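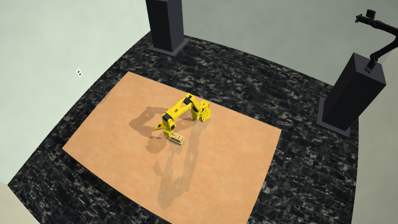
Slide 1: Simulated cell, yellow arm over a small box

Nesma El Sherbiny, Vindora packing hall. Talk notes, Jan 19, 2021

Say hello, thank Pankaj for the slot. Leave the slide up while people sit down.

Start with the box, not the arm. Light tan, small, gripper right over it. Ask who in the room has spent a shift lifting boxes like it (hands will go up, mine too!).

We moved 2,761 of these through the hall in October, all by hand. Khadija's wrists can tell you the rest – she's happy for me to say so.

Then the fun bit. We gave the packers the simulation before anything was bolted to our floor. They could stop the arm, move the box, try a different reach and argue about it over tea. I loved those afternoons. 163 comments came back, and the best ones were about where people stand and who gets to press stop.

Point at the mat. Plain, nothing on it except the arm and the box. Our benches are never that tidy, and Solange said so straight away. Her list of clutter went into the next version.

What changes for us: 8 packers trained to run the cell, 2 of them now teaching the others. Less lifting, more checking and more talking to dispatch. Some people miss the old rhythm, so say that too and don't rush it.

PAUSE for questions about pay and shifts. Mounir takes those.

Next slide: the new rota.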